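About us — and our open day

Hi, and welcome to Gametti! We're a small workshop that teaches people to work with hand-held grippers, and twice a year we open the doors and let anybody come in and have a go.
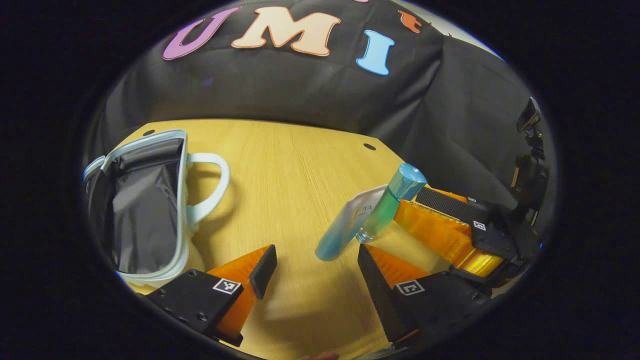 Vojtěch Skála wrote to us afterward that he had expected to stand behind a rope and watch a machine, and went home with sore thumbs instead. He also wanted to know why we start people on such ordinary jobs, and whether his daughter could come next time. (She can! Under twelve, bring a grown-up.)

So, the ordinary jobs. I picked packing a bag because everyone who walks in has done it, and they all think it'll be easy. You hold a gripper, you squeeze, the orange fingers close, and then you find out how much your own hands have been doing for you all these years. A tube and a glass bottle together are a good deal harder than either one alone. I still drop things, and I run the place.

The grippers we use have a camera on them, so what you do with your hands can be used later to teach a robot arm the same job. I like that part best. You don't need to write any code, you just do the chore, over and over, a little differently every time. We ask before we keep anybody's recordings, and if you say no you still get your turn and your coffee.

I started Gametti in the back half of a shop called Koketti, with 2 grippers and a very patient landlord. These days we have our own rooms on the ground floor of the Druren building, up the ramp and past the bike racks. On the last open day, 2023-06-25, we had up to 800 visitors by the door counter, which also counts people who come back in for their umbrella. The line got long after lunch and I'm sorry about that. In November we'll be handing out time slots, 500 of them, and they're free.

What to expect if you come: a short talk (mine, I'll try to keep it under ten minutes), then the tables, where one of us stays next to you the whole time. The second room is for Tô, our course for school groups — six afternoons, same tools, more mess. Teachers, please write to us early, it fills up fast.

Closed shoes, please, and tie back long hair. Parking is behind the building and the side door has a bell that works if you lean on it.

Questions go through the contact form. I read them all, usually at night, so forgive the typos.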